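Notes for Week 6 — Reading a shared workroom before you tidy it
Posted in February, by the course tutor

Right, last week we did kitchens and quite a few of you asked when we'd get on to the sort of room where several people work and everything ends up on the floor. So this week it's workrooms, and I've written these notes up a bit longer than usual as half the group was off with that cold.

I want to start with floors. Most people walk into a messy workroom and go straight for the shelves, and I did it myself for years. Shelves look like the problem, don't they? They're full, they're at eye level, and you feel you've achieved something once the boxes face the same way. But you can't carry anything to a shelf safely if you're stepping over a power strip to get there. Floor first, then tables, then chairs, then shelves. Write that on the inside cover of your notebook please!

When I do a floor I make four heaps in my head (not real heaps, you'll only trip on them):

Things with a plug on the end
Things that stand up by themselves, like stands and racks
Things that have dropped or rolled
Things somebody has put down "just for now"

The first heap is the slow one. A cable that crosses open floor wants moving to the wall before anything else gets touched, and a coil of spare cable wants a tie and a hook. I had a good set of hooks from Norkby, 2 to a pack, and they've held up well under some really heavy coils. Power strips are best fixed under the table if the table's owner will let you drill, and if not, stand them in a shallow tray so they at least have a home.

The third heap is quick and rather cheering. Cups, lids, bits of toy. Take a bowl round with you and pop them all in it, and don't stop to decide where each one lives.

Chairs next — well, tables really, but chairs get in the way of tables so I tend to do them together. The thing to look for is the chair that's turned into a shelf. If there's a bag on it, it's a shelf. I'm not strict about this at home, but in a shared room you lose a seat each time, and then someone drags one in from next door and you've got seven chairs at a table for four. Put up a row of pegs by the door and most of the bags will sort themselves out.

Tables with a cable hole near the far edge are a gift, so use the hole. Feed the lamp or charger down through it and the front of the table stays clear for work. At the Skivgate workroom, where I helped out last spring, every table had one and every single cable still came over the front edge. It took us a morning to put right and the tables felt twice the size afterwards.

Now shelves, finally. Open shelving round the edge of a room is handy and also a magnet for odds and ends. I'd rather you gave one unit to small things, preferably one with little compartments, and kept the others for boxes. Labels on the front, big letters, plain words. "Cables" is a better label than "Electrical (misc.)", and I'll mark you down for misc.

Have a think about colour as well. A white room with white tables and white shelving shows up every stray thing, and I find that useful — your eye goes straight to the pink or the yellow.
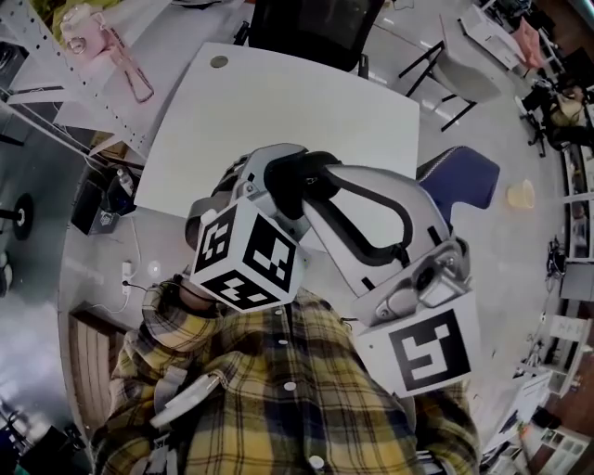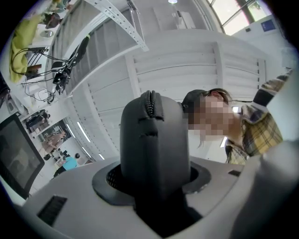

Where should I begin if I've only got a short time before people come in?

Begin with the cables that cross the walkway, move those to the wall, then take your bowl round for the small stuff. Leave the shelves alone until you've got a proper stretch of time.

For next week, draw a plan of a room you share with other people. Pencil is fine. Mark the door, the sockets, and anything that's been on the floor so long you'd stopped seeing it. Keep your write-up to 400 words, and bring the plan on paper as the projector's still playing up.

Recent handouts
Kitchens: drawers before cupboards
Packing a box so it can be lifted
The Zulu labelling method, with blank sheets
Folding and stacking at Cumia
Reading list and room changes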